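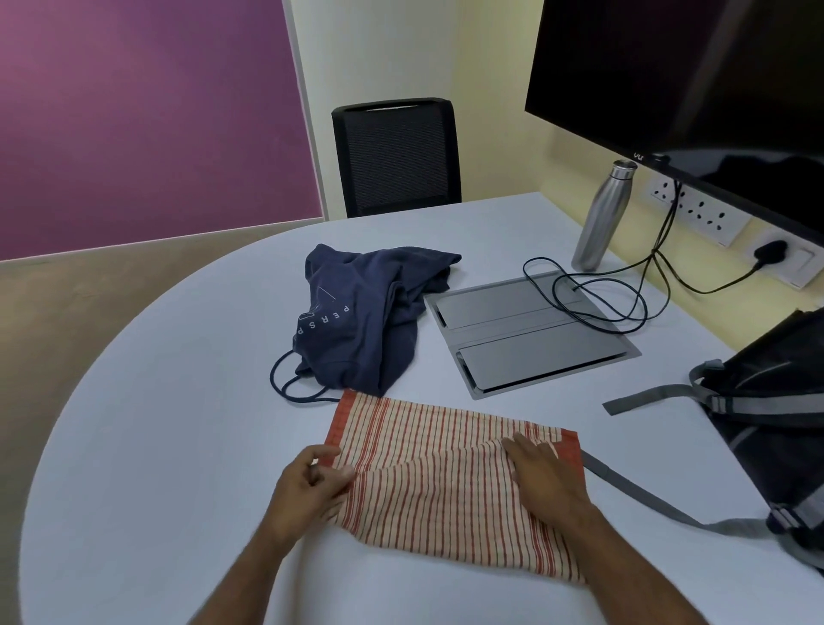 Folding the striped cloth by hand, meeting room table, October.

Head camera day. Eoin wanted the human reference folds finished before we touch the grippers again, so I did the striped cloth most of the morning and left the navy garment for later. The stripes are useful. They run across the short dimension, so any skew in the fold shows as an angle between the layers, and the tracker has lines to hold on to. A plain cloth gives it very little.

Fold type today was corner-to-edge and half fold, alternating. Left hand pinches with the thumb on top, right hand flat to hold the layer down. I kept noticing how much work the flat hand does. Neither of our grippers has anything like it. The Koneo two-finger closes well on a hem but has no palm, and when it presses, it presses on two small pads and the fabric bunches between them. The Zaladine has wider fingers and can press, but it is poor at picking up a single layer. Last week's count over 148 attempts each: Koneo lost the top layer 9 times. I have not finished counting the Zaladine and I don't want to guess.

Camera notes. At the default exposure the white tabletop takes over and the cream part of the cloth goes flat. I locked exposure one stop down and the hem came back. The navy garment then loses its folds in the dark areas. One setting will not do both. Elsa suggests bracketing per item and storing the setting with the clip, and I think she is right, though it means changing the log format again.

Focus is fixed. Anything near the wrists is slightly soft when I lean in. Leaning in is a habit I need to drop.

2:40 p.m. Moved the recordings to the Tanport controller to check timing. 392 clips loaded, no dropped entries. The hand pose stream trails the video by a constant offset, so it can be corrected in one pass. The older controller drifted, and every clip had to be aligned by eye. I don't miss that.

Argued with Eoin about wrist cameras. He wants one on each arm and no head view at all. My objection is that in a half fold the wrist view is mostly cloth at the moment of release, and the far hem is out of sight when it matters. His objection is that the head view loses the pinch behind the fingers. Both true. We agreed to run the Koneo with both views and drop one at a time in training. The Dimaculangan mounts would fit either arm but put the camera too far back for my liking. Asked Elsa to print a shorter bracket.

Target is 2,000 folds before the comparison is worth writing up. At the present rate my shoulders will give out first, so Elsa takes the next block.

To do:
Finish the Zaladine count.
Try softer pads on the Koneo, same force limit.
Write exposure into the clip header.
Navy garment: decide what to do with the cord before recording. Tuck it in or leave it loose, but the same way every time.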